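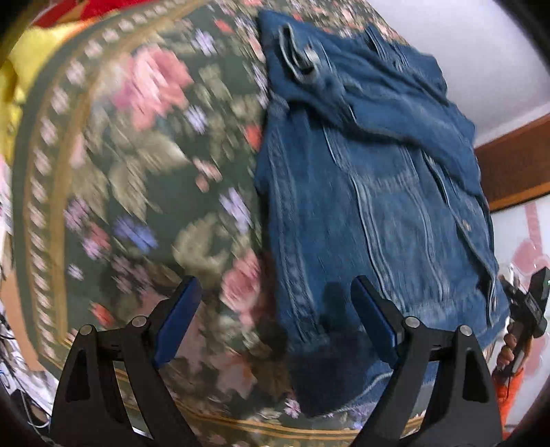
A denim jacket on a flowered blanket, with the gripper fingers over it.

I've been folding laundry for robots since November, and I have a bone to pick with the people who write fault reports. Last month one of our grippers at Clekstead started closing late. You'd squeeze the handle, the log would say the fingers had shut, and the fingers would still be on their way. On a T-shirt, who cares? On a jacket with metal on it, a late grip drags, and one of those drags took a strip of skin off Nélida Tapia's thumb (she's fine, she was mostly mad about the paperwork).

The report called it "operator timing." Come on! Nélida has done this longer than any of us, and the same gripper had been flagged 3 times before. Dorota Kozłowski finally opened it up and found a worn return spring. A spring! The Norness software never noticed, and it went on marking 80 bad folds as good ones.
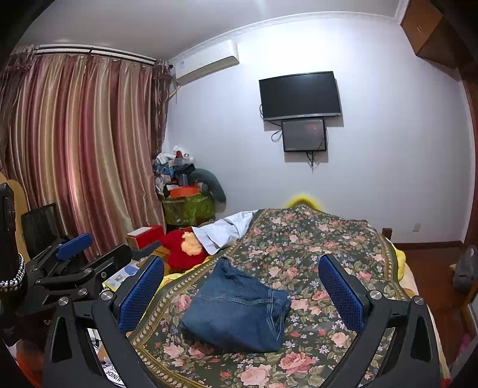 Should a late grip count as a safety problem if nobody gets hurt?
It should, and the tool ought to come out of use until somebody has checked the spring.

My worry is what comes next. Somebody is going to train an arm on those folds, and the arm will learn that closed means closed when it doesn't. Blaming the hand on the handle is easy and it's cheap, and it leaves the bad data sitting right there. I'd throw out all 80, even the pretty ones, and I'd put Nélida's name back in the clear, in writing, in the same file where they took it out.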